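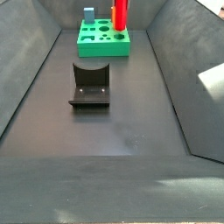 3.2 Form boards and the shape of the aperture

Form boards vary in how strongly each aperture constrains the piece intended for it. A round hole admits a cylinder at any rotation about its long axis, whereas a square hole admits a square prism at four rotations and a hexagonal hole admits a hexagonal prism at six. We use the term "rotational allowance" for this property and treat it separately from clearance, the gap between the piece and the wall of the hole. The green block in Figure 3 combines several levels of rotational allowance on one face: a large round hole sits in the middle row, a hexagonal hole lies at the front right, and an arch- or bridge-shaped cutout at the front left admits its matching piece at one rotation only. The light blue peg standing in the back-left cutout is a square-sectioned prism and belongs to the four-rotation class.

Figure 3. Shape-sorter block with light blue square-sectioned peg upright in the back-left cutout.

Apertures that take more than one peg require a further distinction. Godinho and Cardoso, in their catalog of the Stulton collection, list 142 boards and record each aperture as a single hole regardless of grouping. Under that rule a triangular cluster of three round holes receives three entries, although a child facing the board may treat the cluster as one location. We recorded such clusters once and noted the number of holes in a separate field. The same procedure was applied to paired slots. Totals given in this section are therefore lower than those in the Stulton catalog for the same boards, and the two sets of figures should not be compared directly.

Coding was carried out in April by two raters (W. Ostermann and Z. Mamani), who worked independently from the boards and did not consult the makers' leaflets. Of the 209 apertures coded, the raters disagreed on 3. All of these were wide ovals that one rater had entered as rounded rectangles. The disagreements were settled by M. Aidoo, who laid a straightedge along the long side of each hole and assigned it to the rectangular class if any part of the side was straight.

Color was coded but is not used in the analysis. On many of the older boards the piece and the area surrounding its hole share a color, so a match can be made without attention to outline. Boards with a face of one color remove this cue, and they were kept as a separate group for the comparisons in Section 4. Peg length was also excluded. Several sets contained replacement pegs of different lengths, and the original dimensions could not be recovered.

Clearance was measured with feeler gauges at the narrowest point of each hole. Worn edges were measured below the worn zone. Where a piece was missing, clearance was left blank and the aperture was retained for the analysis of rotational allowance alone.

Correspondence: L. Godinho, Fusten Laboratory for Play Materials | All rights reserved | Back to top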